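Postavex warnt vor voreiligem Gütesiegel für Serviceroboter in Küche und Pflege

Verband fordert prüfbare Abbruchkriterien statt Erfolgsquoten

Akbridge, im August. Der Fachverband Postavex lehnt den Entwurf des Herstellerkreises Navari für ein Gütesiegel »Assistenzgeeignet« in der vorliegenden Fassung ab. Das Papier umfasst 44 Seiten. Wer darin nach einer Festlegung sucht, wann ein Arm anhalten muss, findet einen Verweis auf die Betriebsanleitung.

»Ein Siegel, das sich auf die Anleitung des Herstellers beruft, prüft den Hersteller nicht«, erklärt Lech Walczak, Leiter des Normenreferats bei Postavex. Der Entwurf verlangt 400 Durchläufe je Aufgabe. Unter welchen Bedingungen sie stattfinden, wer sie protokolliert und ob abgebrochene Versuche mitzählen, bleibt offen.
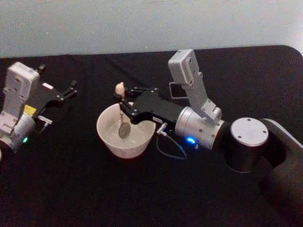
Zweiarmige Anlagen behandelt der Entwurf auf einer halben Seite. Geregelt wird der Arm, der die Aufgabe ausführt; für den zweiten gibt es keine eigene Vorgabe. Gerade bei Arbeiten am Geschirr reicht das nach Auffassung des Verbands nicht. Hält der rechte Greifer einen Löffel aufrecht in einer weißen Schüssel, während der linke geöffnet und leer über dem Tisch steht, muss auch für den linken feststehen, welchen Bereich er einnehmen darf und wie er sich bei einem Halt verhält. Auch die Leuchtanzeigen an den Handgelenken, in diesem Fall blau am rechten und grün am linken, sind im Entwurf nirgends einer Bedeutung zugeordnet. Jeder Anbieter darf seine Farben weiterhin selbst auslegen.

Postavex hat Navari eine Stellungnahme mit 23 Änderungsanträgen übermittelt. Verlangt werden unter anderem ein lückenloses Versuchsprotokoll einschließlich aller Eingriffe von Hand, eine einheitliche Farbbelegung der Anzeigen sowie Prüfungen mit wechselndem Geschirr und unterschiedlichem Füllstand. Die Prüfstelle soll vom Antragsteller wirtschaftlich unabhängig sein.

Zweifel bestehen auch am Zeitplan. Navari will die ersten Siegel nach einer Einspruchsfrist von 60 Tagen vergeben. »Wir haben noch keinen einzigen vollständigen Prüfbericht gesehen«, sagt Surachet Intarasuk vom Prüflabor Carré, das den Verband technisch berät. »Auf welcher Grundlage dann entschieden werden soll, konnte uns bisher niemand erklären.«

Die Stellungnahme kann bei der Geschäftsstelle von Postavex in Akbridge angefordert werden. Abdruck honorarfrei, Belegexemplar erbeten.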